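4. Looking after the hand-held gripper

I promised myself I would write this section the way I'd explain it to a new lab mate over coffee, so bear with me if it rambles. Section 3 covered what we did with the recordings. What I want to get down now is how one gripper (we call it Hopkin, after the drawer it lives in) was set up, kept alive, and twice taken apart on my kitchen table. Most papers I read before starting this work gave the tool one sentence and a drawing, and I lost most of an October to things that one more paragraph would have saved me!

4.1 Setup

Hopkin is the older of our two units. The other one, Stelley, has the same body but a newer trigger, and apart from the note in 4.4 I'm leaving it out. The arms on Hopkin each turn on a pivot screw, and the fingers sit at the tips of the arms. The camera rides along with the tool, so the fingers are always in its view. That matters a lot more than I expected, and it drives nearly everything in the maintenance routine.

The first job on a fresh unit is to get the two arms to agree with each other. I close the fingers gently on a strip of card, look at where they meet, and loosen one pivot screw a hair if they meet off to the side. Then I open them all the way and look again. An arm that's a touch too tight will lag behind its partner on the way out, and you can feel it in the trigger as a kind of catch. It's small. You'll talk yourself into thinking it's fine (I did, for 11 sessions), and then you'll sit down with the recordings and find that every single grasp leans the same way.

Pushpa Tiwari, who built the first version of the tool, sets her screws by feel with the short driver. I can't do that. I put a paint-marker line across each screw head and onto the arm next to it while I'm at the bench, and wipe it off with alcohol once I've settled on the setting and logged it. Her way is faster and mine is easier to hand to somebody else, and we've stopped arguing over it.

Camera next. I set exposure by hand and leave it there for the whole session. Auto exposure is a lovely thing on vacation, but with a big pale surface in view it hunts up and down and the fingers go muddy every time it does. I also clean the lens before each session, with the cloth that came with my glasses, and check for fingerprints by pointing it at a lamp.

4.2 Daily checks

The daily check takes me less time than making tea. I open and close the fingers twenty times, listening. A dry pivot clicks. A loose one doesn't click at all, it just feels sloppy, and that's the one to worry about. Then I try to wiggle each finger sideways. Any play there goes in the log, even if I don't fix it that day.

After that I take one still with the fingers fully open, in whatever place I'm about to work. We call these the opening stills. They're the cheapest record we keep and I've used them more than anything else in the project. If an arm has crept, the gap in today's still won't match the gap in last week's, and no measuring tool is needed to spot it. You just flip back and forth between the two.

The whole project runs in ordinary homes, bedrooms mostly, so the backgrounds of the opening stills are all over the place. I used to fuss over this and carried a sheet of gray felt for a while so that every still would look the same. It was a pain. I kept forgetting it, and the felt shed onto the pivots, so now I shoot against whatever is there. Figure 4 is the kind I like best for judging the fingers: blue tips, a mostly white blanket behind them, and plenty of space between the two. 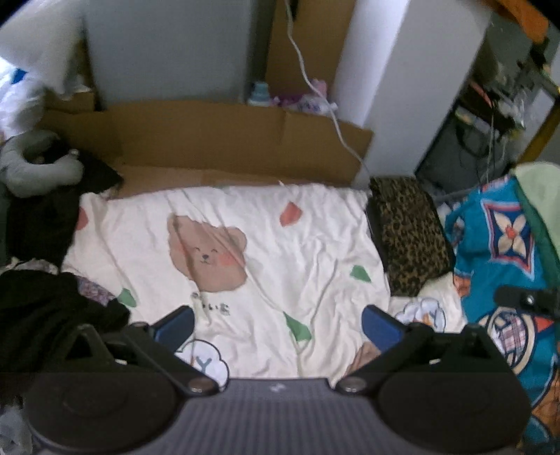 Figure 4. Opening still, fingers apart, over a white blanket with a bear-face print. Both pivot screws are in view.

What I check first in a still like Figure 4 is the pair of silver pivot screws, one on each arm. If I can't find them both, the camera has shifted on its mount and the rest of the check is pointless until I've put it back. After that I look at how the fingers angle in toward each other, and then at the size of the gap. Only then do I care about the background. Printed bedding is harder on our finger tracker than plain, as you'd guess, and blue printing is the worst of the lot for us with blue fingers. There's some in Figure 4, a blue letter Y partly hidden behind the left finger, and I keep that still pinned as a reminder to check the tracker output by eye whenever the colors overlap. Thin cables lying across bedding go in the log too. I write down that they're there and leave them for whoever labels the session.

4.3 Two repairs

The first repair was a finger. I'd dropped Hopkin on a tile floor at the Disley apartment (my fault, I was answering the door with it in my hand) and one finger cracked near the root. Swapping a finger is easy enough: back out the fastener, slide the old one off, slide the new one on, snug it up, and don't crank. What I got wrong was swapping only the broken one. The new finger was a bit grippier than its worn partner and cloth would twist as it was picked up. I put up with that for two sessions and then changed the other finger as well. We now change them in pairs, always, and keep the better of the old ones in a labeled bag.

The second repair was the left arm, and this one I'm less proud of. The catch in the trigger had come back, I assumed a tight screw, and I loosened it. The catch stayed. I loosened it some more, and ended up with an arm that flopped and a catch that was still there! When I finally pulled the arm off I found lint wound around the pivot, packed in hard, from months of working on blankets and clothes. Tweezers, a wooden toothpick, a drop of light oil, wipe off the extra, and it moved like new. I've since added a lint check to the routine every 400 grasps. Pushpa would do it every time the tool comes back from a home, and she may well be right, but I know myself and I know I'd skip it.

One warning on oil. Use less than you think. Too much creeps down the arm to the finger and then onto somebody's laundry, and that's an awkward conversation to have.

4.4 What the log shows

At the time of writing Hopkin has 3168 logged grasps on it, with the lint repair falling a little after grasp 2000. I'd love to say the log proves the routine works. It's one tool, mostly in my hands, and I changed several things within the same few weeks, so I can't pull them apart. What I can say is that the trigger catch hasn't been logged again, and that the opening stills from before the repair show the left arm sitting a shade further in than the ones after it. I went back through them all one evening and felt pretty silly, it was there for weeks.

Stelley will go through the same routine next, starting from new fingers on both sides, with the Florden lint guard fitted on one arm only. I want to see whether the guard is worth the bother before we order more of them. The blank log sheet is in the appendix, with my spelling fixed.

Related items
Setting a pivot by feel and by marker: bench notes
Finger wear on cloth and soft toys
Tracking blue fingers against printed fabric
Disley sessions: log summary
A first look at the Florden lint guard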